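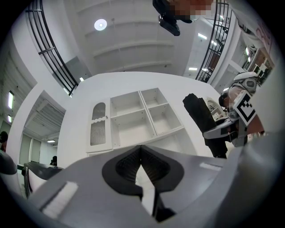 What the Grippers Changed on the Second Shift

I have worked in facilities and stockroom services for 20 years, the last six of them at Stellero. My job used to be putting things where they go. Now a good part of it is holding a gripper in my hand and doing the same work with that, so a machine can learn it from the recording. I want to say what that has been like, since most of what I read on the subject is written by people who have never emptied a supply cart.

The work itself is simple. You pick up the tool, close the fingers on an item, move it to a cubby or a cabinet, and let go. Then you do it again. A quota on our shift is 51 good runs per person. A run is thrown out if you fumble the item or if you reach in with your free hand, and everybody reaches in with their free hand for the first week.

My first complaint is about pace. With my own two hands I can stock a shelf unit and think about dinner. With the gripper I have to think about my wrist. Mei Obi, who trained me, told me to move like I was showing a child how to do it. That was good advice, but it is tiring to do anything that way until 11 at night. My forearm hurt through most of November. Management brought in longer breaks after Kausar Minhas wrote up a list of who was sore and where, and the breaks helped. They should have been there from the start.

My second complaint is about pay. We get an extra dollar an hour for recording. A dollar is fine for an hour of work. I don't think it is fine for teaching. When Clifford Kennedy retired, the company paid him a consulting fee to write down how the loading schedule worked. He earned it. The rest of us are also handing over how we work — we just do it with our hands, and it gets counted as ordinary labor.

There are things I like. People on my crew who never got asked a question are asked questions now. An engineer wanted to know why I turn a box before I set it down, and I had to stop and figure it out. I turn it so the next person can read the label. I had never put that in words. Hollis Thibodeaux has started training new people, and he got a raise and a title for it.

As for the jobs, I'd like a straight answer. We had 24 people on second shift when this began and we have 24 today. The company says the robots will take the overnight restocking that it can't fill anyway. Maybe so. I would like it in the contract, with a number and a term of years. I would also like a share for the people whose recordings get used, paid for as long as they get used.

I am not asking for the program to stop. I go in on Friday and pick up the gripper like everyone else, and I try to do it right. I am asking that the people doing the teaching be paid as teachers and told the plan before it is finished.

Contact the editor | © Second Shift Letters | Back to top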